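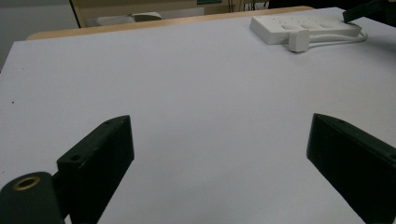
I finally put a proper work surface on the table in the back room. For two years I cut, glued and sorted everything straight on the wood, and the wood had started to show it. In May I bought a white board and laid it over most of the top, leaving a strip of the table showing along the far side.

The board came from Van der Linden, offcuts section, for 34. They wanted 265 for the same thing cut to order with finished edges. I don't need finished edges. Virgil Lungu works the counter there and let me go through the stack myself, which took most of an hour. Half of them were scratched or had a corner knocked off.

I went with matte. I had a glossy one before, a small one, and the ceiling light bounced off it so badly that I ended up working with a towel over part of it. On matte white I can find a dropped screw right away. It also shows every speck of dirt, so I wipe it more than I ever wiped the table. Plain water and a cloth first, then a drop of dish soap if that doesn't do it. I tried a melamine sponge on the old board and it left shiny patches, so I'm staying away from those.

Holding it in place was the part I got wrong. I used double-sided tape the first time and it crept a little every time I leaned on it. Tassanee Limsakul told me to use shelf liner, the rubbery kind, and cut it to size. That works. I can lift the board off when we need the table for dinner, and there's nothing sticky to scrape away.

The other change is a rule about what stays on it. When I'm done for the night, everything goes back in the drawers, including the things I plan to use again in the morning. Tudor thinks this is a waste of time. He leaves his model boat parts out for weeks on his own desk and says he knows where they all are.

I still have to do something about the edges. I went over them with 200 grit and they don't catch on my sleeves anymore, but the near one could use another pass. After that I want a second lamp for the left side.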